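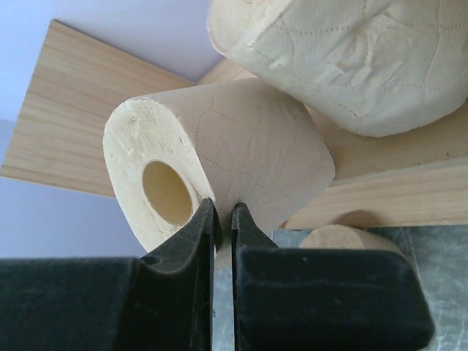
Harms wrote in after the last gallery went up to say that a handling rule for soft goods is a waste of paper, that anybody with a decent arm sets the grip force once and forgets it, and that the people who write these rules have never had to clear a shelf with one.

I have some sympathy. I have read the Mulside handling guide end to end twice now, and a good part of it could have been written by someone who had only ever picked up steel blocks. Still, "set it once" is how you end up with a dented tube and a log that says the pick was fine. The guide asks for a force limit per item type. I would settle for one that somebody has checked against the item in its current state. Paper rolls get softer every time they are handled, and the guide has no line for that.

What follows is a short gallery with my complaints attached. I went through the six rules in the guide that deal with shared workspaces. Two of them I would keep as written.

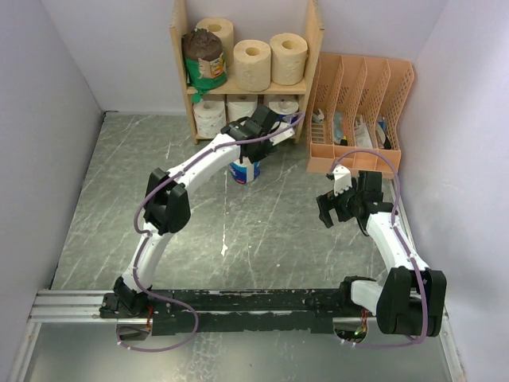
Rule 4 covers overlapping reach, and it is the one I trust least. It says two arms on a common base should have "clearly assigned zones," and then gives no way to assign them. People draw a line down the middle and call it done. With a cup standing on the floor between the two arms, as it does in this setup, a line down the middle settles very little: one gripper is right over it and the other is open a short way off. Whose cup is it? The guide would say it depends on the task plan. Fine, but then the rule is the task plan, and the zone is decoration. Bralter's in-house sheet is blunter. It names one arm as the owner of every loose object before anything moves, and the other arm has to wait. It's slow, and I prefer it.

Cable routing gets one sentence in the whole guide: cables "should not interfere with motion." Thanks for that. How much slack, measured where, with the arm in what position? A loop that looks harmless at rest can be a snag at full reach. I asked for a number when the draft went around Atville in September and was told it would be too restrictive. Too restrictive for whom?

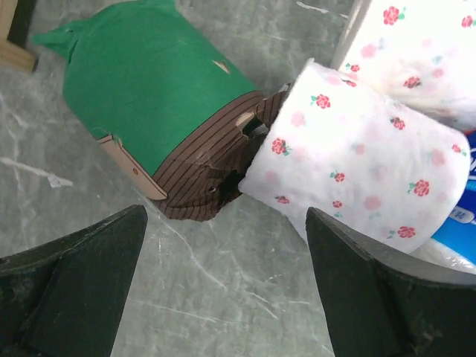

Then there is the matter of damaged items, which the guide hands off to "operator judgment." I don't object to judgment. I object to using the phrase in place of a rule when a plain one is available: if an item is torn, write it down before the run, and don't score that run against one done with a fresh item. It costs a minute. Without it, you can't say whether the gripper did the harm or the thing came in that way, and every argument about force limits goes in circles.

The revision is supposed to deal with this under inspection. I've seen the heading. There was no text under it yet.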